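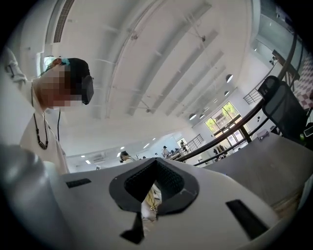
*Leaning in over the white housing*

# Horkilville Baseball Club - Minutes, February 23, 2019

The chair opened the meeting and thanked everyone for giving up a weekend morning, with an extra thank you to whoever brought the cinnamon rolls. The January minutes were read and approved with one correction (the batting cage net is 18 feet wide at the short end, and it was written down as something else entirely).

## Field

Du Plessis Field is still soft behind second base, and we had a good long talk about whether to bring in more infield mix or wait and see what March does. Everybody had a story about a bad hop out there! We agreed to wait, and to walk the infield together before the first practice.
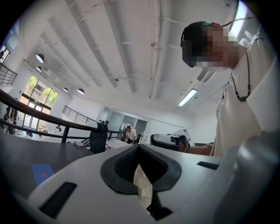 *Dark hair, with a bit of teal and red on top*

## Schedule

Sirnano has asked to move our opener from a night game to the afternoon. Most of us were happy with that - the lights at their place are not what they were - and it passed, 5 votes to 2. The Prinholm tournament is on again this summer and we would dearly love to go back, so the entry form will be sent in with a kind note asking for a later first game than last time.

## Pitching

The coaches would like a written pitch count kept at every game, home and away, and shared with the other dugout between innings. This was warmly received and passed without a vote against. We still need two scorekeepers, and a parent who has never kept a book before is very welcome to sit beside one who has.
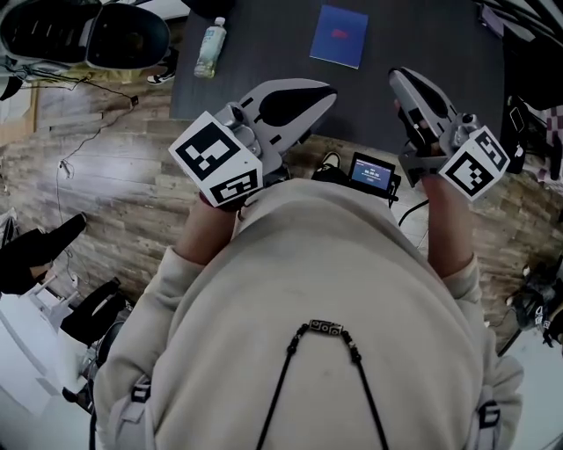
*Beige sweatshirt, gray table, a gripper in each hand*

## Other business

Last season's catcher's gear is to be tried on before anything new is ordered. Jersey sizes are due at the next meeting, please, including the coaches' own.

Meeting closed at noon, with a few staying on to talk about the bullpen mound.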